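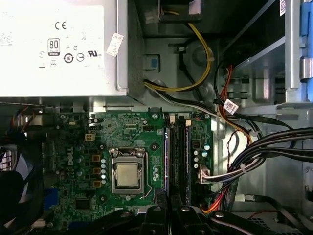

Desktop check before the cooler goes back on

Shop: Zamfir Computer Repair
Job: Dell tower, customer wants it cleaned and looked over
Date: September 17, 2018
Bench: 2

I fill these in as I go, so the comments wander a bit. OK means I looked and I'm happy. Watch means it's fine today but I want it on paper. Fix means it doesn't leave the bench until it's done.

Before touching anything

1. Power cord out of the wall and off the bench. OK
I pull it at both ends. I used to only flip the switch on the back and then one July I leaned on it with my elbow, so now the cord goes on the hook by the door.

2. Power button held down for 20 seconds with the cord out. OK
Fans gave a tiny twitch at the start and then nothing. That's what I want.

3. Wrist strap clipped to bare metal. OK
Clipped to the case, on a spot with no paint. The old Hallico strap is getting stretchy and I've started doubling it over, so I'm putting a new one on the supply list (again!).

4. Screws in the tray, sorted. OK
Two cups, one for the case and one for the cooler. Please don't tip them together to save room, whoever shares this bench with me.

Power supply

5. Label present and readable. OK
CE mark and the 80 PLUS badge are both there, plus the UR logo farther over. The tiny print is a pain under the bench lamp, it just glares back at you. I tilt the lamp toward the wall and read it from the side.

6. Extra stickers noted. Watch
There's a little white one stuck on crooked near the edge of the supply. I leave those alone. It might be somebody's inventory tag or it might be a repair date, and if the customer calls later and asks about it I'd like it to still be there. I didn't write down what it says, which I should have, so that's on me for the second pass.

7. Casing closed, no missing screws, no one has been inside it. OK
I don't open power supplies. If one is bad it gets swapped. They can hold a charge long after you unplug them and I like my fingers.

8. Fan spins freely by hand. OK
One gentle push with a wooden stick. No scraping. It had the usual gray fuzz on the blades and I held it still while I blew it out.

9. Mounting is snug. Fix (done)
It rocked a hair when I pushed on the corner. One of the back screws was in but not tight. Quarter turn and it's solid.

Motherboard

10. Capacitors flat on top, nothing bulging or leaking. OK
I look hardest at the column of little silver ones next to the chokes, by the processor. This is the item I'd keep if I could only keep one on the whole list. Tops should be flat. If you have to ask yourself whether one is domed, lay a plastic card across it and see if the card tips.

11. Chokes sitting straight, no cracks. OK
Three small tan-orange ones in a line. I touch each one lightly with a plastic pick to see if it wiggles. No wiggle.

12. Four-pin power connector by the processor, clean and not browned. OK
It's a beige one on this board, so you do have to look twice, as a light plastic that's gotten a bit warm can pass for a light plastic that was always that color. I checked down inside the holes with the penlight. Fine. And PLEASE remember to plug it back in! A machine that spins its fans and shows a black screen has fooled me more often than I'd like to admit.

13. Board screws in and snug. OK
Snug, and I stop there. I use the short Trornico driver for these because I can't get enough leverage with it to hurt anything.

14. Nothing loose on the green. OK
Tipped the case toward me over a white towel and listened. A bit of dust came out and no stray screws. You'd be surprised what falls out of some of these, I've had a whole earring.

Processor and socket

15. Cooler off, old paste cleaned away. OK
Took the metal top back to bare with lint-free wipes and alcohol. It took four wipes. The old paste had gone chalky and had to be softened first, so I laid a damp wipe over it and went and made coffee.

16. Processor stays in the socket while cleaning. OK
I know some people like to take it out and look underneath. If the machine ran fine when it came in, and this one did, I leave the bracket shut and the lever down.

17. Retention lever latched. OK
The wire lever is down along the right side of the bracket. I run a fingertip along it anyway. Old habit.

18. No paste on the board around the socket. OK
There was a smear on the bracket, and it wiped right off.

19. New paste on, one small dot in the middle. Not done yet
Waiting on me. I do this last, with the cooler already in my other hand, so nothing drifts down into it while I'm off answering the phone.

Memory

20. Sticks seated, clips closed. Watch
They're in properly. The clip on the end slot is a bit lazy and needs a push to click. I've put a note on the work order so the next person doesn't think they broke it.

Closing up (still to go)

21. Paste and cooler on, screws turned a little at a time in an X.
22. Cooler fan plugged in. Say it out loud if that helps, I do.
23. Four-pin power back on. See item 12.
24. Cables tucked away from the fan blades.
25. Side panel off for the first start, then run it for an hour and put your hand over the vents.

Comments at the end

A pretty easy one. The dust was ordinary house dust and it all blew out with the Greltska blower on low. I don't use high indoors anymore, it just moves the dirt onto the next job over.

Items open when I went to lunch: 6 (write down the little sticker), 19, and everything from 21 down. The towel on the bench is the clean one, so leave it. If the customer calls before I'm back, tell them the cleaning is done, the power supply is staying, and I'll ring them after the hour-long run.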